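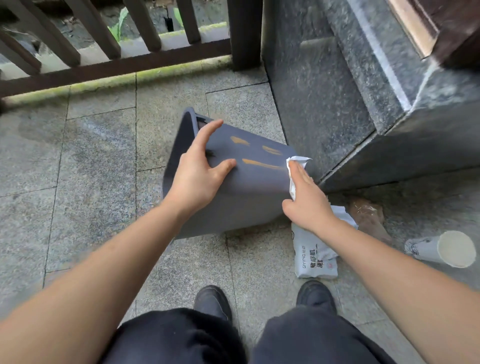

*Wiping down the gray bin, smears and all.*

# Cleaning a plastic trash bin: your questions, my answers

I run a little housekeeping page called Ganine, and the post that gets me the most mail, by a mile, is the one on washing trash bins. It has 453 comments now. A lot of them ask the same things, so I pulled the regulars together and answered them in one place. Last updated April 12, 2023.

## Do I really need to clean the bin if I use liners?

Yes, sorry! Liners leak. They also slip, and then whatever you tossed in goes down the side of the plastic and sits there until the day you notice it. I used liners faithfully for years in my apartment in Drondbridge and still found a crust at the bottom that I had to go at with an old spatula.

How often is up to you. I wipe mine every couple of weeks and give it a proper wash once a month or so. If you have a baby or a cat, you already know you'll be doing it more.

## Wipes or soap and water?

Both, for different jobs. Wipes are for the outside, the rim, and any streaks you can see. Soap and water are for the inside, especially the bottom corners. I used to haul the whole thing into the bathtub every time, and then I had a dirty bathtub too.

If all you've got is a few streaks on the outside, stay with wipes. You'll be finished before the tub would have filled.

## What kind of wipes?

Plain wet wipes are fine. The soft packs made for skin do a decent job on smooth plastic, and I don't mind having my bare hands in them for a while. They aren't disinfectant unless the pack says so, so if you're dealing with raw chicken juice, use something meant for that and follow the label.

I'd skip anything that leaves a shine. My bin looked great for an afternoon and then collected every bit of lint in the building.

## Inside or outside the house?

Outside if you can, or at least on a hard floor. Stone, tile, concrete, whatever you have. I like being able to put the bin down on its side without thinking about the rug. Wear dark pants and shoes you don't love. (I learned about the pants the usual way.)

## Why do you lay it on its side?

Because standing up, it skates away from you! A tapered bin has a small base, and the moment you press on the side the whole thing tips or spins. Put it down on its side, spread one hand over it, and wipe with the other. Roll it a bit, wipe again, keep going until you're back where you started.

I sit down for this, by the way. Bending over a bin is murder on my back and I get sloppy by the time I reach the base.

## Which way should I wipe?

Along the length of the bin, toward the closed end. I do the big flat stretch first and then work at the bottom edge, where the side curves into the base. That curve holds more grime than you'd think, and it's the part that scuffs along the floor.

Fold the wipe in half, then in half again, so you get several clean faces out of it. A wadded-up one works for stubborn spots, since you can press harder with your fingertips, but for the long stretches I like it folded flat under my palm.

And don't forget any little tabs or lips near the opening. Get a fingertip in behind them.
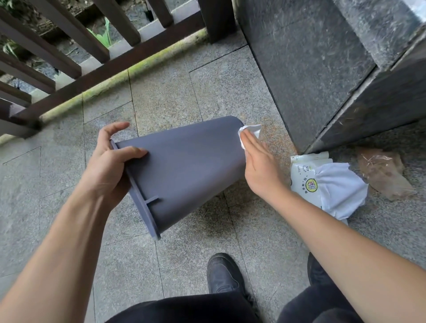

## What about orange or brown streaks?

I get this one constantly. It could be sauce, it could be rust from something the bin was leaning on, it could be plain old mud. You can't always tell by looking, so I start gentle and work up:

1. Lay a wet wipe over the streak and leave it alone for a couple of minutes.
2. Rub lengthwise with a fresh face of the wipe.
3. If it's still there, try a drop of dish soap on a damp cloth.
4. Still there? Mix baking soda and a little water into a paste, dab it on, and rub lightly.

Tomato is the one that sometimes wins. On a white bin it can sink into the plastic and leave a peachy shadow. On gray you'll hardly see it, and that's half the reason I stopped buying white bins.

## Can I use a scrubbing pad?

On the inside, if you must. On the outside of a matte bin I wouldn't. The rough side of a sponge leaves pale scratches, and on dark plastic they show from across the room. I did this to a Lambrechts bin I'd owned for all of 2 days and I was annoyed with myself until May.

## How many wipes should one bin take?

Depends on the bin, of course. One reader wrote in very upset that she'd gone through 16 on a single kitchen bin. I think she was tossing each one after a single swipe. Refold before you give up on it! When every face has gone brown, that wipe has done its work and you can move on.

## Where do the used wipes go?

In a bag you keep right next to you. Any old plastic bag does it, the crinklier and uglier the better, because you're going to tie it shut and throw it out at the end. Don't put them back in the bin you're cleaning (I have done this, more than once, on autopilot) and please don't flush them, even if the pack claims you can. My building's pipes have opinions about that.

Keep the pack of clean wipes close too, on the side of your wiping hand. If it has a flap or a sticker, close it when you're done or the top few will be dry as paper next time.

## My bin smells even when it looks clean. Help?

Check the rim first. If yours rolls over at the top, the underside of that roll is probably the culprit. Run a wipe all the way around the inside of it and look at what comes off. Then check the lid hinge, if there's a lid.

After that I'd do a soak: warm water, a squirt of dish soap, a good slug of white vinegar, leave it for half an hour, dump it, rinse it. Let the bin dry completely with the mouth open to the air before a new liner goes in. If you line a damp bin you'll have the smell back by the weekend. And please don't mix vinegar with bleach, ever. Pick one and put the other one back in the cupboard.

## Can I clean other stuff while I'm at it?

I always do! Once I'm down on the floor with a pack of wipes open, I don't want to get up and start over another day. I go around the house first and grab anything smooth and wipeable: soap dishes, boot trays, the drip tray from under the dish rack, the silicone mats.

Silicone mats deserve their own paragraph. They look clean when they're not, and they hang on to lint and grease like nothing else I own. Put the mat in your lap, because on the floor it picks up grit as fast as you can wipe it off. Hold one side, press the wipe down with a couple of fingers, and work from the middle out to the edges.
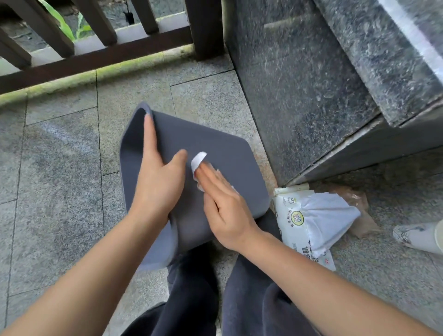 If yours has a thick rim, bend a corner back as you go so the crease where the rim meets the flat part opens up. That's where the gunk hides. Then flip it over and do the back, even if you're sure the back is fine. If the whole thing still feels greasy, no wipe is going to save you, and it needs hot water and dish soap in the sink. I stand mine up against the faucet to dry.

One tip on order: do the mats and soap dishes first and the trash bin last. I shouldn't have to spell out why, but 1,234 words of comments on the original post (one person, one comment, quite the read) tell me that I should. Clean things first, bin last, new wipe for each.

## Do I need to dry the bin after wiping?

Outside, no, it'll dry by itself while you tidy up. Inside, I go over it with an old dish towel if I'm in a hurry. If you see faint streaks once it's dry, that's usually just residue from the wipe, and a cloth with plain water takes it off.

## When is it time to give up and buy a new one?

When it's cracked, or when the smell comes back the same day after a full soak. I had a tall Prolta in the laundry room that I fought with for a whole spring before I let it go — now it holds rakes and a broken umbrella in the shed, and it can smell like whatever it wants out there.

## I have a question that's not here

Leave it in the comments under the original bin post and I'll add it to this page. Pet litter boxes are coming separately. I know, I know, I've been saying that for ages.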